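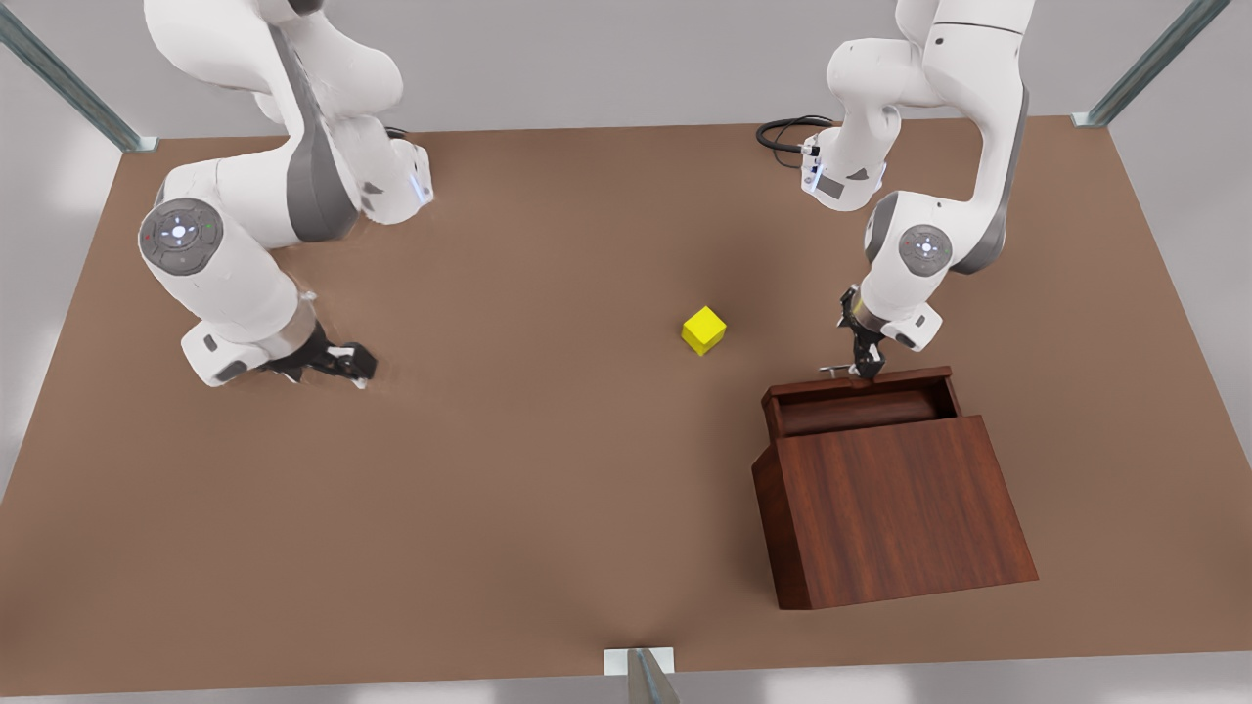 Two arms, one wooden box and a yellow cube on the simulated bench in Bratico.

My first evening with Bratico ended well past midnight, and I blame the box. Bratico is the new two-arm practice bench from Skeditz, a simulator you run on an ordinary desktop computer, and I have not had this much fun with a piece of robot software in years.

You get a pair of white seven-joint arms, a black gripper on each, and a big brown table to work over. Then you pick a task. There are 140 of them in the library, sorted by how much the arms have to help each other. The box tasks are the ones I kept going back to - one gripper minds the lid at the back rim while the other goes after the cube. It sounds like nothing. Try writing it yourself and you find out how quickly one arm gets in the other's way!

What won me over is how much care went into the small things. The joint caps have glowing light rings, the box has proper wood grain, and a black cable curls over the back of the table. Mounir Alaoui, who led the design at Skeditz, told me his team argued for weeks over the shadows under the fingers. "People judge height by them," he said. "Take them away and everybody misses the cube."

Version 2 also brings in Bilulis, an add-on that replays a run at any speed and lets you change a single move partway through. I used it constantly. My worst attempt at the lid took 26 tries to fix, and I could lay any two of them side by side (humbling, but very useful).

There are rough spots. The task editor hides its save button in a menu, and the manual skips over grip force almost entirely. Loading a new task is slow the first time, too.

A full license costs $2000 and covers a whole classroom or lab. Bennani, the distributor, also has a trial with the box tasks included. Start with those, and clear your evening first.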